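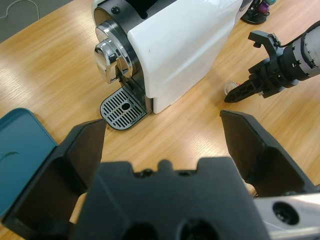 White capsule machine with the drip tray in front.

How often should I descale if the water is hard?
Asked by Marisol Usuga, 7 May 2023

I moved to Pandthorpe in January and the water here is very hard. My kettle became white inside after 26 days. I make two coffees each day. Is once per year enough for the machine?

Édgar Bedoya
No, it is too little. I live in the same town and I do it after each 200 cups. Use citric acid, then run clean water two times. Wash the tray also, by hand.

Condano
vinegar works, cheap

Huaranga
Please check the manual before vinegar. In mine it is forbidden, and the smell stayed for many days. A filter jug helped me more.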